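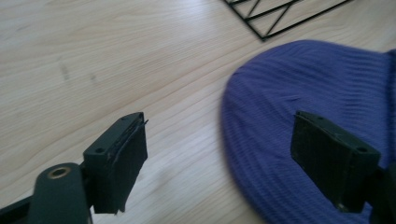

Speaker notes: winter hats, folding and storing
Mitbridge, December 2020

- Start with the problem. The Mitbridge swap shop took in 332 knitted hats last winter and most were stored in heaps until May.
- Ribbed hats keep their shape best when they are laid flat. Smooth the crown, then straighten the cuff.
- Fold once. Two folds make a lump that the next hat slides off. 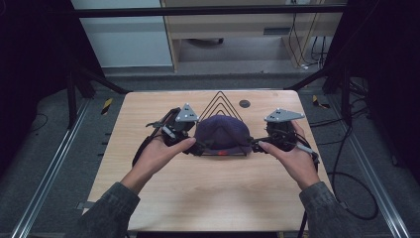 - Hold it by both sides when you move it. Pulling from one side stretches the rib, and a stretched cuff is slow to recover.
- Pause for questions. Someone usually asks about bobble hats: they go on top, unfolded.
- Racks next. Wire is fine if the ends are smooth. Run a finger along the rods before buying.

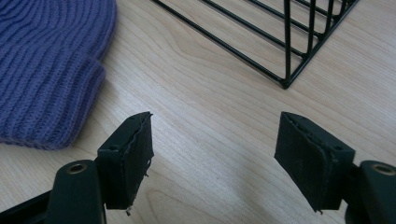 *Purple ribbed beanie and black wire rack on the table.*

- Eight hats to a rack at most. The Skidard sorting room tried 18 and had to refold the lot.
- Hand round the washing sheet. Leave five minutes for the Sokol Road group to talk about dates.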